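第4章 読書記録とレビューを書く

この章では、読み終えた本の感想をKuvumに残し、読書仲間に公開するまでの手順をご案内します。初めての方には少し長く感じられるかもしれませんが、どうぞお茶でも飲みながら、ゆっくりお付き合いください。ミステリーでも恋愛小説でも、手順はまったく同じです。

4.1 本を本棚に登録する

1. ホーム画面の右上にある「本を探す」を押します。
2. 書名か著者名を入力します。うろ覚えのときは、書名の最初の2文字だけでも候補が出てきます。
3. 候補の中から、お手元の本と同じ版を選びます。文庫と単行本は別々に登録されていますので、表紙とページ数を見比べてみてください。
4. 「本棚に入れる」を押し、「読書中」か「読了」を選びます。

注記:シリーズものは巻ごとの登録になります。たとえばGinette Beaulieuの『霧の桟橋』は上巻が332ページ、下巻が638ページと、厚さがずいぶん違います。上巻のつもりで下巻に感想を書いてしまったというお便りを、サポート係のもとへ時々いただきます。

4.2 レビューを書く

1. 本棚から本を選び、「感想を書く」を押します。
2. 星の数を選びます。迷ったら空欄のままで先へ進めますし、あとから何度でも直せます。
3. 本文を入力します。60文字以上になると「公開」ボタンが押せるようになります。
4. 結末や犯人に触れる段落は、その部分を選択してから「ネタバレ」を押します。選んだ部分は、読む人が自分で開くまで隠れたままになります。
5. 「下書き保存」を押して、一度読み返します。

何を書けばよいのかわからない、というご相談もよく届きます。筆が進まないときは、いちばん好きだった登場人物のことから始めてみてはいかがでしょう。途中で退屈してしまった本なら、どのあたりで手が止まったのかを書いておくだけでも、次に読む方にはとてもありがたい感想になります(私も何度となく助けられました!)。

注意:「ネタバレ」の設定は段落単位です。見出しには効きませんので、見出しに犯人の名前を入れないようお願いいたします。

4.3 写真を添える

1. 感想の編集画面で「写真を追加」を押します。
2. 端末から写真を選びます。本の写真でなくてもかまいません。
3. 本文の中で写真を置きたい行に指を合わせ、「ここに置く」を押します。
4. 写真の下の欄に、短い説明を入れます。空欄でも公開できます。

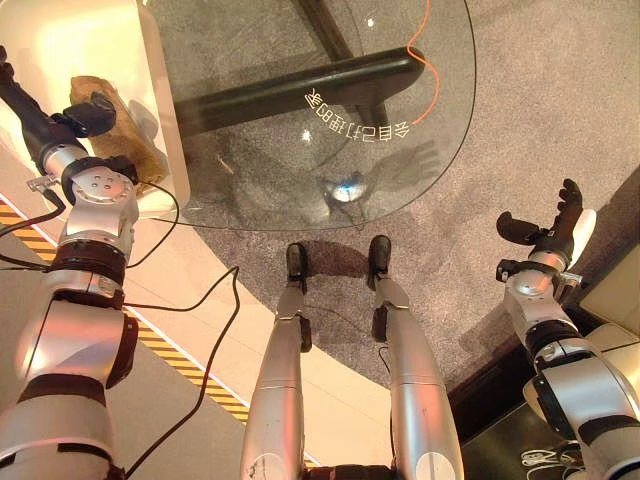

図4-3 ロボットの腕と脚を上から見たところ

向きがおかしいときは、写真を長押しして「回転」を選んでください。縦長の写真は、一覧では上下が少し隠れますが、感想のページを開けば全体が表示されます。

4.4 公開する範囲を決める

1. 「公開」を押すと、範囲を選ぶ画面が開きます。
2. 「全員」「読書仲間」「自分だけ」のいずれかを選びます。
3. 読書会に参加している方は、会の名前にも印を付けられます。
4. 「決定」を押します。

公開後に範囲を狭めても、すでに付いたコメントは消えません。コメントも一緒に隠したいときは、感想の右下のメニューから「コメントを閉じる」を選んでください。

注意:感想を削除すると、下書きも同時に消えます。残しておきたい文章は、先に「書き出し」で端末へ保存してください。書き出したファイルの開き方は、第7章をご覧ください。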